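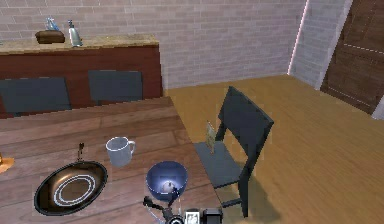

Figure 4.1 Frying pan and blue bowl on a plank-topped dining table (computer rendering).

Chapter 4
Heat Transfer in Domestic Cookware

Conduction through the base of a pan is governed by the thermal conductivity of the metal, the thickness of the base and the temperature difference across it. Handle design is treated in Section 4.3, colour and surface finish in Section 4.4.

Worked problems use the Birik test pan, which has a base area of 35 square centimetres per burner zone and a mass of 1241 grams. Ambient temperature is taken as 20 degrees Celsius unless stated otherwise. Readers should review the units in Appendix B, where energy is given in kilojoules, before attempting the problems.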